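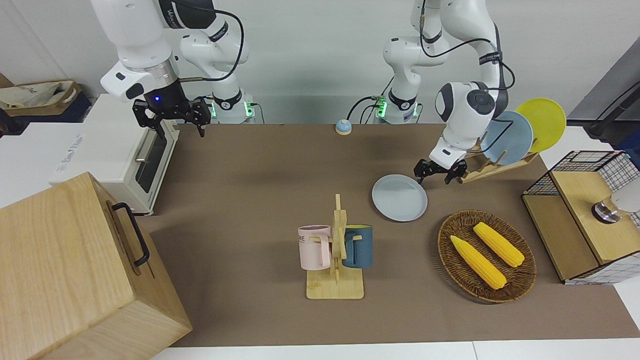 The return of ancestral land is usually reported as a ceremony. The years that follow receive less attention, and they deserve more. When the Prosser family trust signed over 262 acres along the Irnon River in January, the tribal nation whose people were removed from that valley accepted the deed together with its obligations, including property taxes, fencing, and a failing culvert.

Donors should plan for this. A transfer without a maintenance fund asks a community to pay for the care of something that was taken from it. Dwynwen Rosser, who advised the trust, argued for an endowment covering the first four years. The trust declined, and in our view it was mistaken.

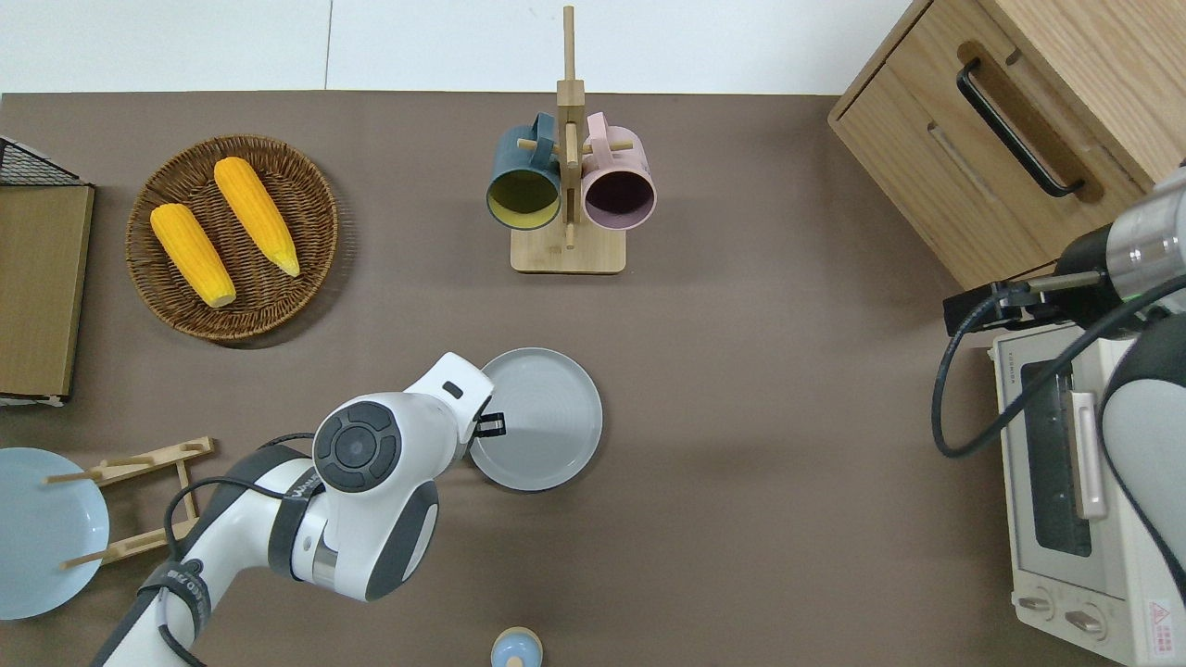

Two ears of corn in a woven basket, with a gray plate on the table.

The county also has a part to play. Its assessor may reclassify the parcel at once, or may wait until the land is formally placed in trust, a process that can outlast the patience of any household. We urge the first course. We further ask that the access road remain open to tribal members during the review, including those who travel from out of state to gather plants and visit graves.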